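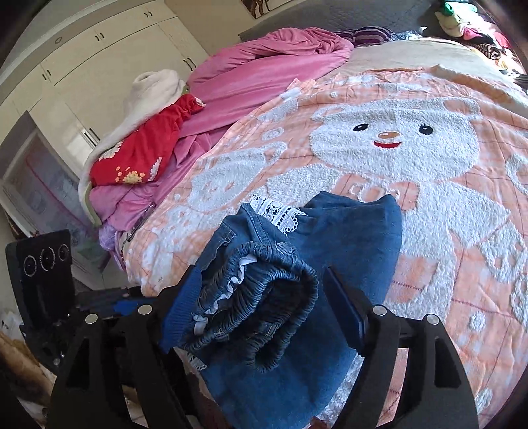
Open day at the Skarnel garment works

The Skarnel works opens its doors to the public once a year, in February, and this was my first time going. I sew at home, mostly children's clothes and alterations for neighbors, and I wanted to see how a small factory does the jobs that take me a whole evening. I booked the morning tour. It cost nothing, but you had to sign up ahead because they take 20 people at a time.

The factory is on the second floor of a brick building behind the freight depot. There is one sign, on the wrong side of the street, and two of us walked past it. Parking is in the lot next door. Take the stairs if you can, as the elevator was being used for fabric deliveries the whole time I was there.

Our guide was Annapurna Menon, the production manager. She has been there since the company made work aprons and nothing else. Now they make children's and women's casual wear for other labels, in runs that the bigger plants turn down. She told us they have 56 people on the payroll, most of them on sewing machines, and that the hardest job to fill is mechanic.

We started in the fabric store. Rolls come in wrapped in plastic and are left to sit for a couple of days before anyone cuts them. Denim with stretch in it gets longer on the roll than it should be, and if you cut it right away the pieces shrink back on the table. I have had this happen at home with a skirt front that ended up shorter than the back, and I blamed my ruler. Each roll is also checked for shade. A small square is cut from both ends, and the squares are stapled to a card so that two legs of the same pair of pants don't come from two different blues.

The cutting room was next. The cloth is laid out on a long table in layers, with a paper marker on top showing where all the pieces go. Khoa La, the head cutter, had a stack ready for us and cut it with a straight knife while we stood behind a yellow line. He wears a steel mesh glove on his left hand. The knife is louder than I thought it would be. The denim stack was 67 layers, and he said he would not go higher with that weight because the bottom pieces start to come out a different size from the top ones. Lighter cottons can go higher.

After cutting, the pieces are tied in bundles with a ticket. The ticket follows the bundle through the building, and each operator initials it. A bundle without a ticket goes back to the cutting room, even if everybody knows what it is.

The sewing floor is one big room with windows down the north side. It was warm and smelled of machine oil and steam. I had expected each person to make a whole garment, but they work by operation. One woman does left pockets, the next does right pockets, and so on down the line. Pockets are pressed over a metal template first so the point comes out the same every time, then sewn down. Nga Dương has been setting pockets for years and let us time her. I didn't write down the number, but she was done before the man next to me had started his phone timer properly.

I asked her about keeping the two rows of stitching even at the point. She uses a twin-needle machine on the straight sides of some styles, but on pointed pockets she does the rows one at a time and pivots by hand. She said to stop with the needle down, lift the foot, turn, and take one stitch with the hand wheel before using the pedal again. I have tried this since and my corners are better.

Waistbands are at the far end of the room. For elastic waists they use a machine with several needles in a row that stretches the elastic and sews it down in one pass.

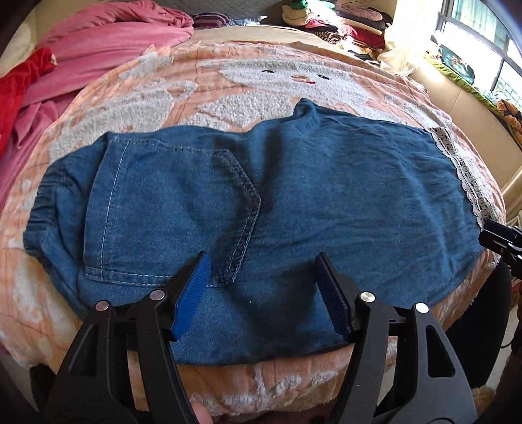
Annapurna spent the longest on waists because that is where most of their returns come from. If the elastic is fed in too tight, the garment comes back as too small even when every other measurement is right. If the gathers bunch up in one spot, people say it is uncomfortable. Denim makes this harder than cotton, as it doesn't want to fold that small. You can see the kind of short, tight pleats she meant at the left edge, where the elastic pulls the cloth in. Her advice for home sewing was to mark both the elastic and the waist in quarters, match the marks, and stretch only between them.

From there we went to trims. This is a small side room with shelves of buttons, tape, ruffles and lace on cards. Lace comes in from two suppliers, and every delivery is washed and dried before it goes near a garment. Cotton lace can shrink quite a bit, and if it is sewn on unwashed the hem puckers after the first laundry day. They steam a length of it, measure it, and write the result on the box.

The last stop was inspection and packing. Catrin Vaughan checks finished pieces on a light table and then inside out. She looks at the inside first, which surprised me. Loose thread ends, skipped stitches and raw edges all show there. She let us look through the reject bin, and I could not find the fault in half of what was in it.

The tour ran an hour and a half. Afterward there was tea and coffee in the canteen, and a table of seconds and sample pieces for sale, cash only. The line was long and the children's sizes went first. They also had bags of denim offcuts for 5 dollars, and I bought two. The pieces are mostly narrow strips from between the legs on the marker, good for straps and patches but not much bigger.

Some practical notes. Closed shoes are required and they do check. Photos are fine in the fabric store and canteen but not on the sewing floor. The afternoon tour skips the cutting demonstration, so book the morning if that is what you want to see. There is a restroom on the ground floor only. Children under ten are not allowed past the fabric store.

Names for next year's list are taken at the front office.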